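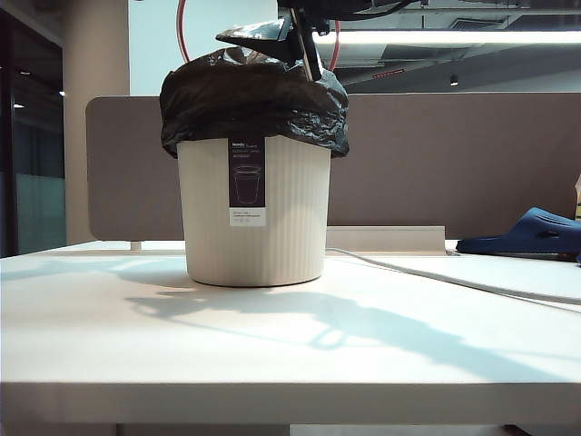 From: Phyllis Ellwood
To: office-services list
Subject: Re: Edaveo and the evening round
March 2022

Darren Bainbridge wrote:

> The Edaveo arm will take over bin liners and desk clearing on
> the Whitlock floor first. Zusero tell us this frees up the
> evening crew for more valuable work. Nobody loses hours. I'd
> ask everyone to keep an open mind until the review.

Darren, my mind is open, but I'd like to know what "more valuable work" means. I asked in February and got the same phrase back. Elsie Rudd has done that floor for 7 years. If her round is shorter, what goes in the gap, and is it at the same grade?

The business case gives a saving of 3,077 a year. I can't find the time spent getting things ready for the arm anywhere in it, or the time spent standing by. Somebody is paid for that too.

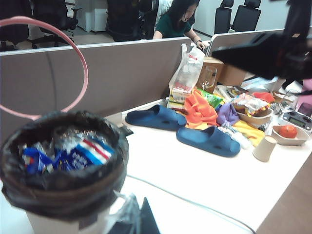
My other worry is judgment. Changing a liner is the easy part of the job. Elsie knows a wrapper is trash and a paper cup might still be somebody's coffee, and she leaves a person's shoes alone. Who answers for it when the arm gets that wrong? Under the current rules it's whoever signed the floor sheet, so Elsie again.

Roland, before the review could we have:

- the task list for the 3 evening posts, before and after
- a log of every time a person had to step in
- the name of whoever at Zusero takes complaints

Declan Parsons says Vudurberg ran the same trial for 6 weeks. Has anyone asked their cleaners how it went? I'd trust that over the brochure.

Phyllis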